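Evening with the Urquijo people
Wednesday, August 21, 2019
By Emiliano Cantero
Print this page | E-mail this page
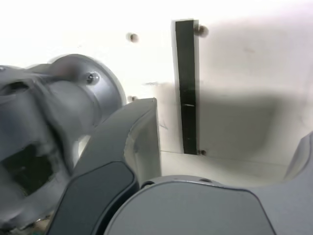
Grey on grey, with a few small screws.

I came home from the cinema after midnight and I could not sleep, so I write this now, before breakfast, while the songs are still in my head.

The Urquijo has 404 seats and last night I saw only a few free ones, near the front, where the neck suffers. They showed "Brukia", the film with the long wedding and the two brothers, in the original language with subtitles. I have already seen it on my computer, but with bad sound, and it is not the same film. When the drums start in the second song you feel them in the chair. A lady behind me was singing every word. In the pause I asked her if she speaks the language and she said no, not one sentence, she has learned the songs by ear as one learns a prayer.

Trinidad Lozano had kept me a place in row nine. She comes by bus from Mamance, 46 kilometres, and she must leave before the last song if she wants the bus back. Last night she did not leave. She slept at her cousin's and sent me a message at two o'clock to say she has no regret.

I must write also about the subtitles. In the scene at the river, the mother says something long and bitter, and the text on the screen was only "Go, then." Trinidad thinks this is good, that the face says the rest. I am not sure. I have spent three years with my grammar book and I understood perhaps a third of the speech, and there was a word in it for a door that is closed from outside. I would have liked to see them try.

The dancing in the rain was shorter than I remembered. Maybe the copy is cut — the man from Costunow, who bring these films here, did not know when I asked him. He was kind but he was carrying boxes. He told me there will be another film in September, an older one, black and white, with a singer I have never heard. I wrote the name on my ticket and now I cannot read my own writing.

Afterwards we stood outside for a long time, people I know only from these evenings. We talked about which brother was right. I said the younger one and I was almost alone. The lady who sang gave me a paper with the words of the second song, written in our letters so that one can pronounce them. I have put it inside the grammar book, at the chapter of the past tense, where I stopped in spring.

Today I have work until six. I will call Trinidad in the evening to ask if she found her scarf.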